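Tip cell, transfer task, March
Notebook: Catrin Rowlands. Copied to Abílio and Sofia

Start 9.40. Took over the tip cell from Abílio with his note, which says "gripper fine, racks drifting". I don't believe the second half. Racks on a tabletop drift if something pushes them, and the only thing in there that pushes is the gripper. So today is setup checks first and no long run until I'm happy with them.

Job as it stands: pick a tip from one green rack, carry it over, put it down in the other. Both boxes open, lids hinged back and out of the way. The Bredis sheet says to tape the boxes down. We stopped doing that because the tape left residue on the gloss and then the boxes sat on the residue, tilted. Still prefer no tape, but I accept it means checking positions every time.

Gripper first. Coupling bolts witness-marked, no movement. Wiped the fingertips with IPA. Closed on a single tip at low force and held it over the bare wood between the boxes to look at how plumb it hangs.
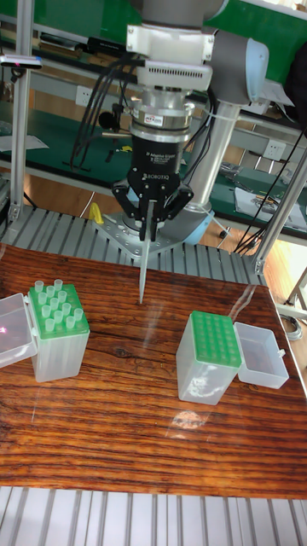
Tip held clear of the table, receiving rack on the right still empty.

Looks straight to me from this side. Looking straight from one side is worth very little, so I put the small square against it from the other side as well. Fine there too. Abílio 1, Rowlands 0 on the gripper.

The cable loop at the wrist I like less. It swings on fast moves and I can't see what stops it pulling on the connector at full reach. Clementina says it has been like that from the start and never caused a fault. Possibly. "Never caused a fault" in this lab usually means never logged. I've asked for a second tie further up and will fit it myself if it hasn't happened by next week.

10.50. Force setting. The Pirell script had it at 100, whatever unit that is supposed to be (the comment field is blank, thank you). At that value two tips came out with a visible flat on the collar. Brought it down to 32 and they came out round. Grip still held through a slow transfer. Haven't tried it at speed and I'm not writing "solved" next to it.

Speed is the next argument. Rebecca Palumbo wants the travel moves quick because the cycle time goes in her table. My view is that a quick travel followed by a rushed settle gives you a swinging tip over the hole, and then you get exactly the nudge that moves a rack. Ran travel at her value with my longer settle as a compromise.

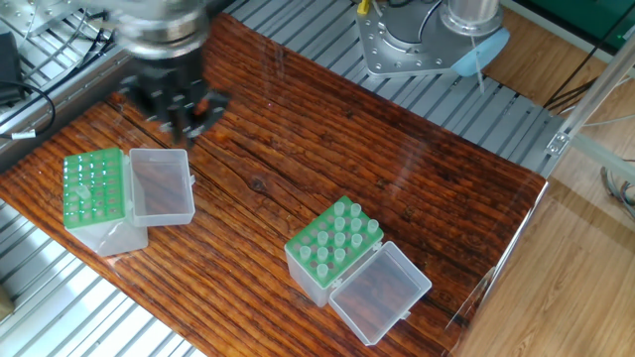
I'd want the settle time to be a proper parameter and not a number typed into the middle of a function. Sofia has agreed to pull it out into the config. While she's in there, the approach height should go the same way. There are two different values for it at present, one for each box, and neither has a comment. If somebody had a good reason for that they took it with them.

11.30. Rack check. Pencil marks won't show on this surface, so I used the steel rule from the board edge to two corners of each box, before and after a batch. Left box hadn't moved by anything I can read on the rule. Right box had turned very slightly, clockwise seen from above. So there is drift, but on one box only, and that isn't what the note said. 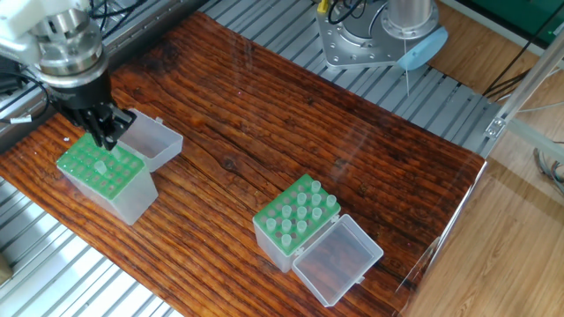 Fingers at the corner of the left rack. Most of its holes are empty, the other rack has eleven in it.

The corner positions worry me most. Reaching into a corner brings the fingers close to the lid hinge, and the taught clearance was measured by Diltoveck with a different lid. I'd like it measured again with ours. Abílio thinks the margin is plenty. He may be right, but a feeler gauge costs nothing.

Also re-taught the rack origins from three holes instead of one. With one hole you get position and have to take the angle on trust, and angle is what was wrong on the right box. Takes longer. Do it anyway.

14.15. Back after lunch with fuller racks, new positions loaded. Picks from the front row only, to see whether the neighbours get disturbed.
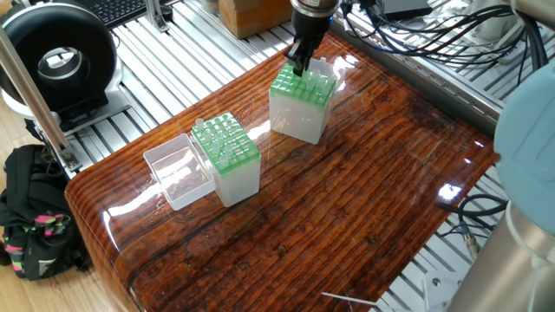 Front row pick from the rear box, fingers down at the rack.

Counter on the cell reads 1077 cycles. It was not reset when the fingertips were last changed, so it tells us nothing about wear. Please write the reading in this book when you change the pads.

Open:
Second cable tie at the wrist (me)
Settle time and approach height into config (Sofia)
Hinge clearance with our lids (Abílio, feeler gauge is in the Frade drawer)
Grip at 32 with full travel speed, long batch, not before the clearance is done
Units for the grip value. Somebody must know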